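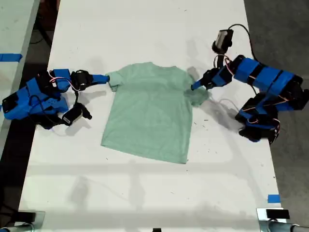 POLITICS & PUBLIC LIFE

The Best Show in Brilville Is a Town Meeting

April 2007

By the time the moderator raps the gavel, every folding chair in the Brilville school gym is taken and people are standing two deep along the wall bars. I love this part. Somebody is still hunting for a copy of the warrant, a baby is fussing, and a man in work boots is already on his feet with a point of order!

Brilville has 1,249 registered voters and governs itself the old way, by putting them in a room and asking them to vote on the road budget. This year's warrant had eight articles. The first three went by in minutes. Article 4, the plan to share a plow garage with neighboring Phelan, took most of the evening, and I wouldn't have missed a second of it.

The Phelan side has wanted this garage since October, when its own roof was condemned. Brilville would put up the land, out on Iritz Road, and Phelan would pay the larger share of the building. Sounds simple. But who plows first when both towns get a foot of snow overnight? Who buys the salt? One woman had driven the whole Iritz Road loop with a stopwatch and read her times into the record – to loud applause, which the moderator ruled out of order.

What got me was how well people listened. A farmer who had come to vote no asked a question about drainage, got a straight answer from the road foreman, thought it over and said he'd changed his mind. I've covered the statehouse for six sessions and have yet to hear that sentence there.

The garage passed on a paper ballot, with an amendment that lets either town back out after six winters. Then came the library hours, the dog ordinance and a long, happy argument over whether the Lovovden bridge should be painted green again or left gray. (Green, by a mile.)

Phelan votes on its half of the deal next. Its meeting is in the grange hall, and the pie goes early, so get there before the gavel.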